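Small Towns Should Set the Terms of Their Own Tourism

Regional councils across the country have become fluent in the language of visitor growth. Strategies are launched, slogans are tested and targets are announced. Far less attention is given to whether the towns concerned can receive the people they are inviting. The experience of Clelldale suggests that this order of priorities should be reversed.

Clelldale has about 2,000 permanent residents, one main street, a river walk and a modest collection of heritage buildings. Its annual harvest weekend, held each October, drew 2,447 visitors last year. By the usual measure the weekend was a success, and the regional tourism body reported it as such. Residents describe it in other terms. The public toilets closed by midday on the Saturday, the bakery ran out of bread, and cars were parked along both sides of the road to the hospital.

None of this reflects poorly on the visitors, who came because they were asked to come. The fault lies in a model of promotion that counts arrivals and very little else.

The town has 185 guest rooms of all kinds, including those in private homes. On most nights of the year fewer than half are occupied. On four nights they are full, and people who cannot find a bed drive on to Jindard, where they also buy their dinner and their fuel. A strategy built on a single crowded weekend therefore places its greatest strain on Clelldale while sending a good share of the benefit elsewhere.

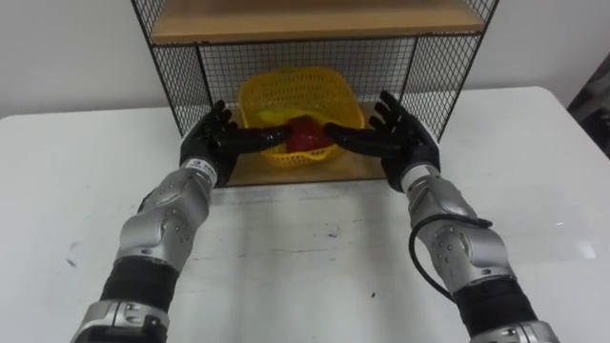
The Case for the Quiet Season

There is a better course. Clelldale is at its most pleasant in the weeks that are never advertised. The river walk is open all year, the museum is heated, and the owners of the guest houses have time to speak with the people who stay in them. A traveller who spends four nights in the town in a slow month contributes more to local wages than several who arrive by coach and leave before dark.

Sunita Lindqvist, who has operated a guest house near the old rail station for many years, put the matter plainly at a public meeting last spring. She told the meeting that she could fill her rooms in harvest season without any help from the council, and that she would gladly trade the entire advertising budget for a steady trickle of guests in winter. Ward Geerts, who runs the hardware store, supported her. His view was that a business can hire a young person for a steady year, but it cannot hire one for a weekend.

Their argument deserves a fuller hearing than it received. Seasonal peaks encourage temporary work, temporary stalls and temporary prices. Steady visitation supports permanent jobs, and permanent jobs keep families in a town whose school has already lost one class.

The neighbouring district of Prerkard offers a useful comparison. It stopped advertising its summer fair beyond the region and put the savings toward walking trails, road signs and longer museum hours. The fair continues, and it is now attended mostly by people who live within an hour's drive. Overnight stays in the cooler months have risen each year since the change. Some shopkeepers opposed the decision at the time – and a few still do – but the council has seen no reason to return to the earlier policy.

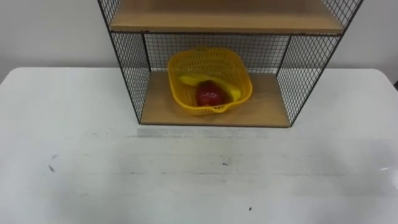 Wire-mesh shelf unit on a white table.

Objections to this approach should be taken seriously. Fahad Memon, writing in the Ostrowski visitor newsletter, has argued that a town which stops promoting its best-known event will soon be forgotten. There is some force in this. A festival gives people a reason to come for the first time, and it would be unwise to abandon it. What is proposed here is a change of emphasis. The harvest weekend can look after itself for a few years while public money is spent on the rest of the calendar.

Three measures would make a sensible beginning. The council should publish overnight stays alongside visitor numbers. It should set a parking limit for the harvest weekend and enforce it. It should also extend the evening bus from Jindard through the winter, so that visitors without a car have a practical way of reaching the town.

These are inexpensive steps, and they can be taken before the next tourism plan is adopted. Councillors who support them should say so while the draft remains open for comment.

Anika Tillman

Contact the editor | © 2018 Clelldale Regional Review. All rights reserved. | Back to top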